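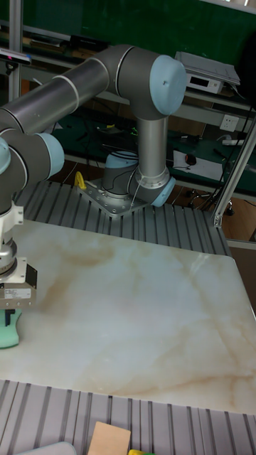

The shared demonstration bench at Skernham has been open to all Drovalora members since July, and we now have enough hours on it to say how it is going. Everything the arm does there, a person has shown it first. For most tasks the operator takes hold of the arm and moves it through the job. For the rest, the operator stays at the desk and drives it by remote control. The arm is bolted to its plate on the ribbed aluminum platform, and the marbled slab in front is the work surface for all tabletop tasks. Please leave the slab square to the platform when you finish. If it shifts, the next person's recordings will not line up with the old ones.

As of this issue the log holds 1,006 demonstrations. Of those, 200 were recorded by hand guiding and the others by remote. Remote sessions are easier on the shoulders, and people tend to stay longer. Hand guiding gives smoother paths near the table, and new members pick it up faster. Sewwandi Bhuiyan, who keeps the log, asks that you write down which method you used before you start. She has had to throw out two full sessions where the sheet was blank.

Pick and place still makes up most of the work. A typical run is one grasp, a lift, a move across the slab and a release. Slow down for the last part. Many of the demonstrations we rejected this fall were fine until the operator let go too early and the object dropped the final inch. When the recordings are played back for training, the arm learns the drop along with everything else.

Some reminders for both methods:

Start every run from the same home pose.
Check that the cables along the lower links have slack before you turn the base.
If you hesitate for more than a moment, stop and record the run again.
Keep your failed runs, but mark them as failed.

The Magyar controller software was updated last month. The speed limit in hand guiding mode now resets each time you log in, so check it before you touch the arm. The Jurkby site has the same update and the same issue. Members who train at both sites can use one login again.

Bench time for the new year is open for booking. Sessions run two hours. First-time users need to sit in on one session before booking their own.

Posted December 13, 2020

Members > Newsletter > Bench Notes

Comments

tkessel: Does the home pose change if you swap grippers? Mine was off by a bit after the update.

S. Bhuiyan: The pose is the same, but the tool length has to be set again. The steps are in the binder.

marlo_p: Would like to see evening slots at Jurkby too.

This site uses cookies to remember your login. By continuing you accept our cookie policy.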